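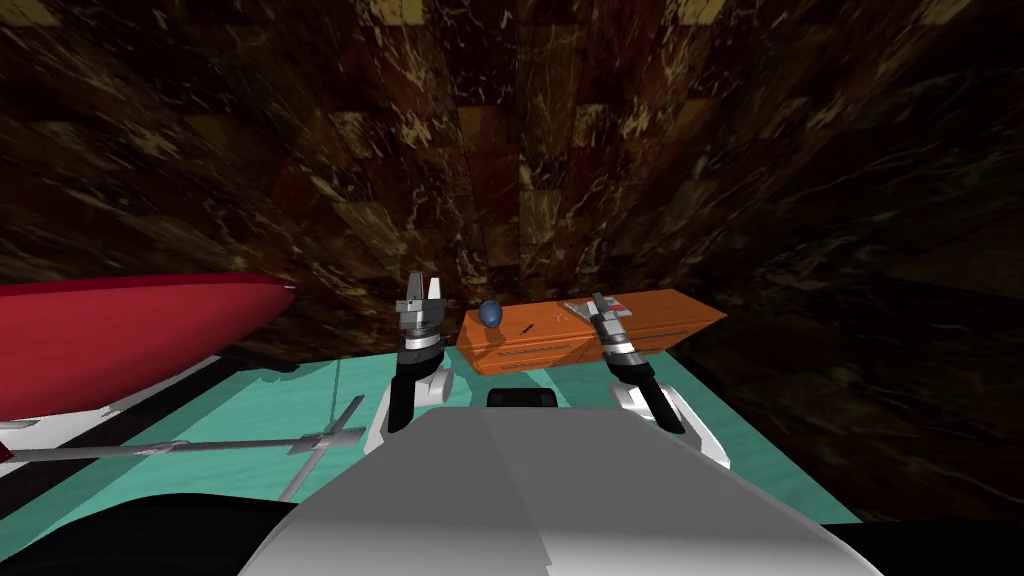 Inicio Tutoriales Hogar Taller Contacto

Cómo limpiar y proteger una pared de mármol oscuro

¡El mármol oscuro agradece muchísimo un buen cuidado! Con una tarde de viernes y un poco de paciencia, las vetas claras vuelven a lucirse de maravilla.

Lo que hace falta: jabón neutro, 2 paños de microfibra, un cepillo de cerdas suaves, agua tibia y sellador para piedra natural (yo uso el de Momis, pero el de Furnell también me gusta mucho).

1. Quita el polvo en seco, de arriba abajo.

2. Mezcla un chorrito de jabón con el agua y limpia por zonas pequeñas. Nada de vinagre, limón ni antical – los ácidos se comen el brillo.

3. Aclara y seca enseguida, insistiendo en las juntas.

4. Si hay marcas finas, pásales a mano un disco de grano 3000 con agua, casi sin apretar. ¡El cambio es precioso! Prueba antes en una esquina escondida.

5. Deja secar la pared hasta el día siguiente y aplica el sellador en capa fina. Espera 25 minutos y retira lo que sobre con el paño limpio.

Para saber si toca volver a sellar, deja caer unas gotas de agua: si la piedra se oscurece, dale otra mano. Yo lo repaso cada abril.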